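Open day at the Lindwood repair and recycling centre

The Lindwood centre opens its doors once a year, in June, and this time we got there early enough to find parking. It sits behind the old Olludo flour mill, a 15-minute walk from the station. Entry was free and so was the tea.

The tours left from the front counter, with the computers and electronics area as the first stop.

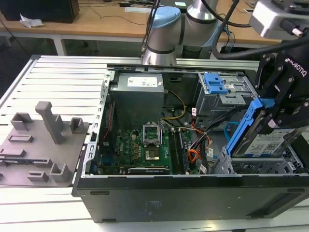
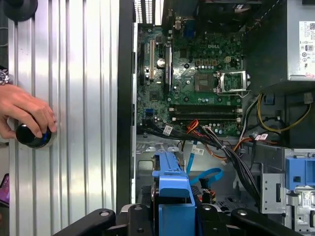 Most of our group had come for the furniture and textiles, and the guide was good about letting people drift ahead. The main hall is divided by painted lines on the floor. Donated goods come in at the north door, get weighed, and are sorted into three streams: sell as is, repair, or strip for materials. According to the sign by the scales, 72 per cent of what came through the door last year went back out to a household. The remainder was mainly mattresses and water-damaged chipboard, and the centre has to pay to have those taken away.

The furniture workshop was the part I liked best. There were 11 chairs lined up along one wall, all with the same broken back rail, from a school that had closed. The rails are steamed and bent on site using a jig made from an old door. We were shown a finished one and allowed to sit on it. The smell of glue was strong and the roller door was up, so keep a jumper on if you go in winter.

Next door is textiles. Tóth, the upholstery firm from across the road, lends the centre two industrial sewing machines and takes its offcuts to the rag bins. The colour sorting is done by hand. Wool is kept apart and sold by the kilo, and there was already a queue for it when we came through.

Out the back is the bicycle shed, which was too crowded to see much of. Bikes were priced from $89 and the better ones had sold tags on them before lunch. Children's bikes can be swapped for a larger size at no charge if you bring the old one back in working order. I wish we had known that four years ago.

Lunch was a sausage in bread or a lentil pasty. The pasties ran out at half past twelve. There was a short talk in the tea room on the move to the Ralance site, which has been put back again while the drainage is sorted out. The new building will have a proper loading dock and a second weighbridge, but the bus doesn't go that far yet and several people asked about it. The answer was that council is looking at the route.

We came home with a standard lamp, a bag of navy wool and a pie dish. The lamp needs a new plug.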